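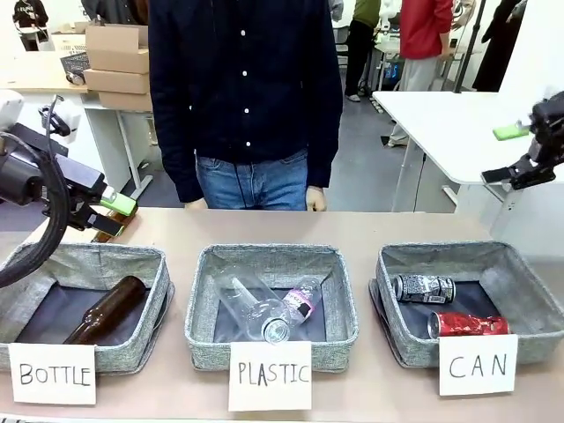
Jinfeng Yu wrote under my last post that grip pads are grip pads, and that anyone paying for a branded set should have their budget taken away and given to someone sensible. Fair enough, Jinfeng, I said much the same before the Dutemell kit turned up. I've now had it on the sorting cell since April and I've come round, mostly, with one big grumble I'll get to.

So, the cell. We sort bottles, cans and plastic into soft grey bins, on a long table at our Illbridge site, and the whole thing lives or dies by what's on the ends of the fingers. Glass is heavy and slippery. Thin plastic bottles crumple if you look at them. The plain pads we had before coped with cans and not a lot else, and I was forever fiddling with the grip force to make up for it.

The Dutemell kit costs £26 per gripper. For that you get two bright green pads, a spare pair, a little bag of screws and a folded instruction sheet that has clearly been translated by somebody in a hurry (step four is just the word "insist"). You don't get a driver. I used the one from my Roter set, the short stubby one, and it fitted fine, but do check before you start or you'll be wandering the building with a finger in your pocket like I was.
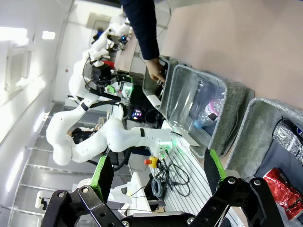 Fitting took me most of a Monday morning for the first gripper and then hardly any time for the rest, once I'd worked out the order. Power down, lock off, fingers fully open. Old pads off, and then clean the inner faces properly, because any leftover glue will hold the new pad proud at one end. I skipped that on the first one and got a lovely wedge-shaped grip that fired a can across the table. Start both screws before tightening either. And leave the pivot bolts alone! They're right there and they look as if they want a tweak, but they've nothing to do with the pads, and if you nip them up too far the linkage goes stiff and you'll spend the afternoon undoing it.

Then you have to teach the closed position again. The new pads are thicker than ours were, so the old zero is wrong, and the gripper will think it's holding something when it isn't. This gets one vague line on the sheet. It deserves a whole page.

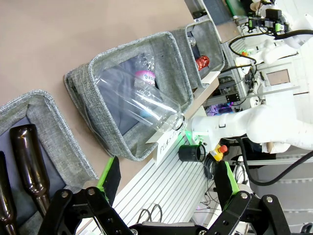
The clear bottles were what I really wanted to test, and this is where the kit earned its money for me. I ran 158 picks on big empty ones with the force turned well down and dropped two, both of which I'd put in at a silly angle. With the old pads I'd have lost count. Glass was good too, as long as the pads were clean. Once they get a bit of sticky drink on them they pick up dust, and after that the grip goes off quite suddenly. A cloth and warm soapy water sorts it. Guilan Hou tried a solvent wipe on one pair and they went tacky and stayed tacky, so don't do that.

Now the grumble. The packet says up to 3000 cycles between changes. My first pair was at 1657 when the corner of the left pad started lifting, and once a corner lifts it catches on everything, bin rims especially. The second pair has done better, so maybe I had a duff one, or maybe it was my dirty finger faces again. Either way I now look at the corners every morning before the arms are switched on, and I'd tell you to do the same.
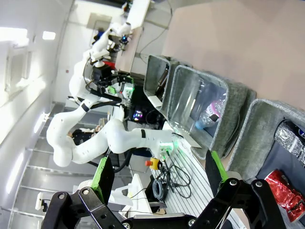

Green pads on both fingers, bins off to the right.

Should you buy it over the Qiu set? I used those for a while last year. They're cheaper and they slide on without any screws, which is lovely right up until one slides off again. If you only handle cans, get the Qiu ones and spend the difference on biscuits. For mixed stuff I'd go with Dutemell, and I'd order a second kit at the same time, as the spares go quicker than you'd think.

Four stars. It would have been five with a decent instruction sheet and a driver in the bag. I've got one more gripper to convert, and I'll add the cycle count here when that pair gives up.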